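Mulo list > Archive > Grasping > Fruit onto plate

Hi all, I've been rerunning the Mussa policy on the fruit task, training on hand-held gripper demos only. Two table views:

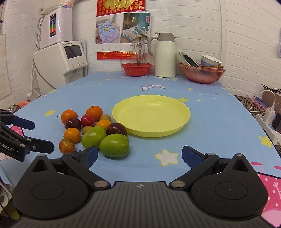
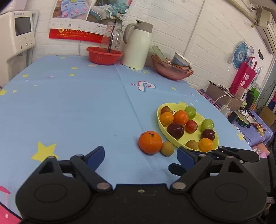

Both views: blue starry cloth, mixed fruit, one plate.

On 50 trials it's over 4 points better than our old baseline, hooray! Plums are still a pain, eh.

> Did you crop the wrist view
> or feed it in whole?

Whole, at 8 Hz. Cropping cost us 2 points.

Recent threads
Prisside calibration notes
Clindham meetup, March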